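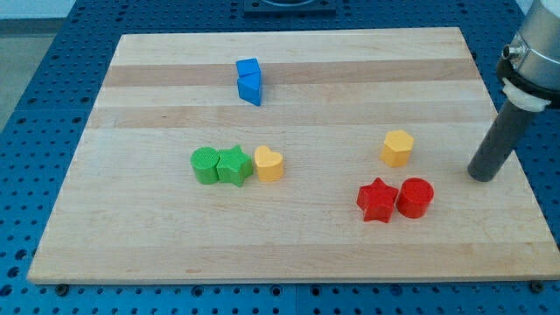
Sort by Color First, and Use a Wooden Board

Most advice on storing and laying out wooden blocks treats shape as the primary key. The trays sold for the purpose have round pockets for cylinders and triangular ones for prisms, and the packing lists follow the same order. I think this is the wrong default for a small mixed set. Color should be the first key, shape the second, and the surface underneath deserves more attention than either usually gets.

Start with the cost of recognition. A colored block can be identified by color from any angle and at any distance at which it can be seen at all. Shape depends on viewpoint. A cylinder seen from directly overhead is a disc, and from the side it is a rectangle. A triangular prism standing on end shows a triangle to someone above it and one or two flat faces to someone sitting in front. A person sorting by shape has to correct for this on every piece. The correction is small, but it is repeated, and it is where the errors come from.

I kept a tally over the summer while re-boxing the Peline sets in our resource library. We have 322 of them in circulation, and I logged 2344 pieces by hand before I stopped logging. Misplaced pieces were mostly shape errors: a short square block filed with the cubes, a half-height prism filed with the full-height ones. Color errors were rare and nearly all of them happened in the evening under the old tubes. I make no claim that this is a study. One person did the sorting and the same person did the checking.

The usual objection is that color is arbitrary. Shape determines what a block can do in a structure, so shape is the meaningful property and a good layout ought to teach it. Nhi Triệu, who wrote the original layout guide for the library, holds this view and has held it against me for three years. Her argument is strongest for large sets of plain blocks, where color is not available and 18 identical bricks can be stacked in a row and counted at a glance. For a small painted set I don't find it convincing. With only a few pieces to each color, grouping by color gives small clusters in which every shape difference is obvious, a prism against a square block of the same blue for instance. The second key does its work better once the first has removed the noise.

Clusters should touch. A gap between two blocks can be read as a boundary between groups, and on a crowded surface it often is. Blocks set face to face read as one unit, and the space that saves can go between the groups where it is useful. A straight row is easier to check than a heap. Where the shapes will not make a row, a compact pair is fine.

Blocks should also stand, where they have a face to stand on. A standing block takes up a smaller area than the same block on its side if it is taller than it is wide, it doesn't roll, and it can be lifted by its sides without the fingers scraping the surface. Cylinders are the clear case. I have seen plenty of layouts with cylinders lying in shallow grooves, and the grooves only solve a problem that the layout created.

Now the surface. A perforated metal table is an excellent base and a poor top. The holes are useful for fixing things down and for nothing else at this scale. A small block placed over the edge of a hole can rock, and a regular grid of dark circles is a busy background for picking out edges. The metal is also loud. Put a board on it.

My preference is a board of glued pale strips, left plain. Maple or something close to it is suitable. Strips vary in tone, and people send such boards back over a darker band as though it were a fault. I would keep it. A faint band gives the eye a straight reference line for squaring up a row, and it does this without the hard contrast of a printed grid. Painted white board shows every scuff by September, and the laminated Skandura top we tried had enough gloss to throw glare back at anyone seated by the window. Felt is quiet and otherwise has nothing to recommend it, as blocks lean on it.

The board must not move. If it slides when someone rests a wrist on the near edge, every row on it has to be squared again. Fasteners at the corners are sufficient, kept low so that sleeves do not catch. Rubber feet are adequate on a smooth table and less so on a perforated one, where part of each foot may sit over a hole.

Nhi's guide is due for revision. I have proposed that the color order go on page one for painted sets and that the shape order stay where it is for plain ones. She has agreed to the paragraph about fasteners.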